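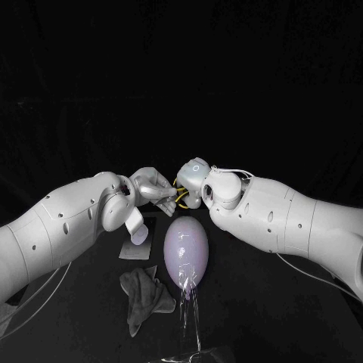
Last changed: October, after a second read of the appendix

Review: the Geltach Bench Rules for Two-Armed Work, binder edition

I have now lived with the Geltach rules for a full season, and I can report that the binder itself is excellent. It opens flat. The rings close with a snap you can hear across the lab. The 132 rules inside it are a more mixed experience.

Geltach sells this as a kit: the binder, a pad of sign-off sheets, a roll of floor tape and 9 laminated cards to hang near the bench. It is meant for small labs that have two arms, one table and no safety department. That's us at Mutura. We do soft-object handling, so balloons, cloth, thin wrap and bendy yellow things that neither hand wants to let go of, and most published advice assumes you are moving metal blocks.

The good part first. Section two, on handovers, is worth the shelf space. It asks you to write down which hand owns the object at every step, and who gives it up if both are touching it. We had been leaving that to luck. Jarmo Turunen wrote our ownership table in an afternoon and found two steps where the answer was "both, forever." We fixed those.

The speed rule is sensible too. Slow down when the hands are closer together than the length of one hand, whatever the script says. No formula, no chart. I wish the rest of the binder had been written by the same person.

Section four covers cables, and here the authors and I part ways. The rule says no cable may hang below a forearm while the arms are powered. Fine words. Ours hang below both forearms and loop over a wrist, and I suspect the same goes for anyone who has ever added a sensor after lunch. What I want is a rule for how much slack is allowed and where to tie it. What I get is a ban and a box to sign. Tuulikki Hakala signed it once with "see you in court" and went back to checking each cable by moving the arm through its full reach before the first run. Her way is better, and we now do it every morning at 8:30.

Table clutter gets one line: "Keep only task objects on the surface." A clear plastic wrapper is a task object if you say it is. Slippery, see-through and shiny is about the worst mix you can offer a vision system, so I'd have expected a page. The Riltel guide, which is shorter and uglier, has that page, and I have stapled a copy into the binder where it ruins the nice flat opening.

Balloons appear in the index under "pressurized items." The entry sends you to rule 88, which is about air hoses.

The sign-off pad holds 200 sheets. Geltach suggests one per session. We do one per change of task or gripper and have stopped feeling guilty. The floor tape is good tape.

Would I buy it again? For a new team, yes, with a pen in hand. If you already have Tipoki's checklist, copy out section two and save your money. An updated edition is promised, and I've written to them about rule 88.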